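Urkmont food court puts a price on the lingering lunch

Last updated: Sun 18 August

URKMONT – Diners at the Demetti food hall will soon have to buy something if they want to keep their seats past the hour, under rules that management describes as a gentle nudge and regulars describe in other words.

The hall has 209 seats and, on a wet weekday, what feels like twice that many people wanting one. Under the new system, anyone who has been at a table for more than an hour between noon and two may be asked to show a receipt. A coffee will do. So will a bottle of water, the cheapest thing on sale at most counters and already the preferred rent of the local freelancer.
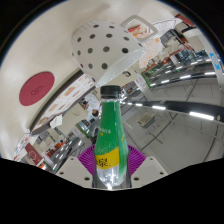

Demetti's operator announced the change on a laminated notice by the restrooms, which it called a period of public consultation. The notice drew 13 handwritten comments before it was moved higher up the wall. Several asked what counts as a purchase. One asked whether a refill counts. Another, in green ink and with a good deal of underlining, wanted to know who plans to hold the stopwatch.

The answer to that last one is the cleaning staff, who were told on the same day as everybody else. They will carry small cards reading "Enjoying your stay?" and leave one on any table they judge to be overdue. A second card follows ten minutes later. There is no third card. A spokesperson said the hall did not expect to need one, and then said it was looking into a third card.

The trouble goes back to December, when the public library on the next block shut its reading room for repairs to the heating. The repairs were due to take six weeks. The reading room is still closed, the heating has become less of a concern, and the people who used to sit there have moved to the nearest building with chairs and free wifi. They brought their laptops and, in one case that comes up in nearly every complaint, a desk lamp.

Counter owners are split. Piątek, the dumpling stall by the east doors, says it loses up to 100 lunches a week to customers who look at the full tables and walk back out. The juice bar across the aisle says its afternoon trade has never been better and would like everyone to please stay where they are. The bakery declined to comment but has quietly put out a sign saying its outlets are for bakery customers.

Irorport, a half-hour down the line, tried something similar at its own food hall last year, with numbered tickets and a buzzer. It collected 600 signatures against the scheme, a fair number of them from people sitting in the hall at the time. The buzzer was dropped. The tickets live on at the deli, where they are said to be popular. 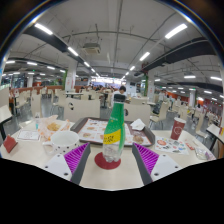 A bottle on a coaster at one of the round tables, with a tray behind it.

Students will get an extra half hour if they can show ID, and so will anyone over 65, a concession that by most estimates covers everyone in the hall except the people who wrote the rules. Families with small children are exempt altogether – management said it had no wish to have that conversation.

A four-week trial begins once the cards are back from the printer. The first batch had the hall's name spelled wrong.

The library says its reading room will reopen in the fall. It did not say which one.

Shares: 41 | Comments: 87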